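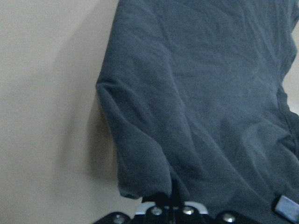
Magazine > Science > Robotics

June
By the Lendcombe desk

Laundry has humbled cleverer things than robots. At Mollberg, the lab behind a folding method called Tazi, the trouble starts well before the folding: a garment in the air has no fixed shape to plan around.

Tazi's answer is to stop planning. It learned from 2,000 human-guided grasps, then faced 500 garments it had never met and got 805 usable folds out of two tries at each. The older Delatness system managed fewer — and took its time over collars.

Fitted sheets are next. The lab has budgeted a year and, one hopes, a counsellor.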